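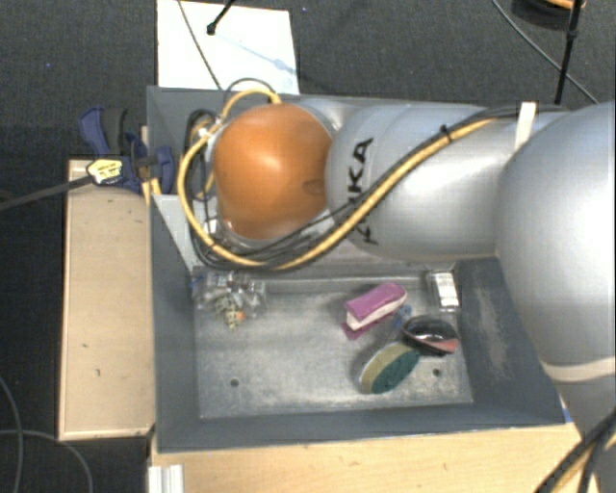

Home Reviews Arms Grippers Software Forum Contact

Zamoleo Plakar bin picking kit: review

By Dimas Sembiring, October 2020

Plakar is a bin picking kit from Zamoleo. It is sold to shops that already own an arm and want it to take mixed items out of a bin without paying an integrator to write the job from scratch. You get a license key, a depth camera with a mount, a printed calibration board, a network cable that is too short, and a thin manual. The arm, the gripper and the bin are up to you. I paid $1,301 for the kit through Katayama, and it arrived packed well.

My setup in Wonwood is plain. The arm is a KUKA, run over a gray metal bin next to a wooden tabletop. The bin has sloping walls and a worn bare metal floor. I left the hardware as it was for the whole test, which lasted seven days.

Setup

Installing the software took a morning. Most of that time went to the network settings, where the manual shows a menu that no longer exists. Zamoleo support sent me the correct page by email the next day. After that the arm and the camera both showed up on the first try.

Calibration is well done. You tape the board down, jog the arm to the poses shown on the screen, and press a button at each one. If a pose is bad, the software tells you which one and lets you redo it alone. Other kits I have used make you start over.

You also have to enter the bin. Plakar asks for the inside dimensions at the floor and at the rim, so sloping walls are handled properly. It does not ask about anything inside the bin, such as a ledge or a hole. I had to add the ledge along the back as a keep-out box, and those boxes can't be rotated. If your bin isn't square to the robot base, you will end up blocking off more floor than you want to.

Cables

Plakar plans the motion of the arm but knows nothing about what is strapped to it. I run a thick yellow cable and a bundle of thinner black ones along the wrist, and they stick out in loops. The planner picks whatever wrist angle it likes, including angles that would drag those loops over the rim. There is a setting to limit wrist rotation, under Advanced, and I suggest turning it on before the first real run. I set mine tight and lost some reach in the corners. A simple way to add a padded shape around the wrist would be a good feature for the next version.

Picking

I used a mix of small household items and packaging, and changed the mix daily. Over the week I logged 479 attempts.

Solid items with a dull surface went well. Brushes, sponges and boxes were found quickly, and the grip points made sense even when an item was lying diagonally. Items leaning on each other were a little slower, but the software usually chose the top one first, as it should.

Shiny black things were worse. The depth camera sees a gap where the shiny part is, and Plakar sometimes treats the gap as floor. Lowering the exposure helped with those and hurt with everything dark, so I went back to the default.

Clear plastic is the weak spot. A crumpled heap of clear packaging in a corner is close to invisible to this camera, and what it does pick up changes from one capture to the next. The box says "transparent items supported," and I would not buy the kit on the strength of that line. If a pick fails the software tries again with a new capture, up to a limit you set. I put the limit at 2 and had it skip the item after that.

Small flat things in corners are a problem too. That is partly the gripper, and I don't hold it all against Plakar.

Daily use

The operator screen is clear, with large buttons and readable error messages. It starts where it left off after a power cut. Logs export as plain text. I would have liked a picture saved with each failed pick, but only the last failure is kept.

Support answered every email within a day. The license covers one arm, and moving it to another means writing to them.

Should you buy it?

For solid parts with a matte surface in a standard bin, yes. The calibration alone saves a lot of time. For returns, mixed packaging or anything in clear wrap, ask for a demo with your own items first. I am keeping mine and will run it again in December, when the next update is due.

Recent reviews
Suction cups for rough cardboard
Cable clips for robot wrists
A low-cost depth camera mount
Tabletop or floor stand for a mid-size arm

Contact the editor | Copyright 2020 | Back to top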